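Refill points open along the Skuvden trail

Walkers on the Skuvden trail can now fill a water bottle at five places between the Zestholm parking lot and the lake. The last of the new taps was connected in March, and all of them passed their first water test.

Until now the only public tap on the route was the one outside the Zestholm restrooms. Anyone doing the full loop had to carry enough for the day or knock at a farmhouse. Darlene Tremblay, whose land borders the north section, said she filled bottles for hikers most afternoons last summer and didn't mind it, but people arriving at 7 in the morning were another matter.

The taps are at the Zestholm lot, the lower footbridge, the Gunawardena orchard gate, the picnic ground and the boat ramp. Each one stands on a post with a push button and a low bowl for dogs. The one at the orchard gate is on the field side of the fence, so you need to go through the small gate and latch it behind you. There are sheep in that field until the end of the season.

The work cost less than planned. Most of the pipe was already in the ground from the old irrigation line, which the Gunawardena family let us use at no charge. The trail fund paid $3000 for the posts, fittings and testing, and a further $530 went on signs. Domingo Montecinos did the plumbing and has agreed to drain the line before the first hard frost. The taps will be off all winter. The restroom tap stays on year round.

Water pressure at the boat ramp is low when the picnic ground tap is running. Hold the button down and wait. If you find a tap that drips or a button that sticks, call the trail office and give the name of the stop, which is painted on the post.

We have had questions about what kind of bottle to bring. The spouts are set high enough for a tall bottle to stand under them, and a wide mouth fills faster and splashes less. A narrow plastic bottle works too if you tilt it. Large jugs do not fit, and we ask campers to fill those at the restroom tap.

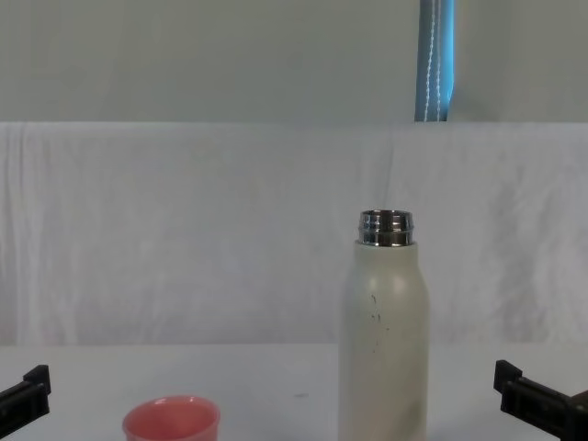
Please do not wash dishes, boots or fish at any of the taps. The drains are gravel pits and they clog easily. There is a wash sink behind the restrooms for that.

The new trail map shows all the refill points with a blue drop. Copies are in the box at the Zestholm lot and on the counter at Grimeo, the hardware store on the corner. Older maps still show a spring above the lower footbridge. Do not drink from it. It was tested twice and failed both times, and a sign is now up beside it.

Parveen Sheikh is looking for 40 people to adopt a stretch of the trail for the summer. It means walking your stretch once a month, picking up litter and checking the tap if there is one. Güven Kurtuluş has already taken the boat ramp. Sign-up sheets are at the trail office, open from 9 a.m. to noon.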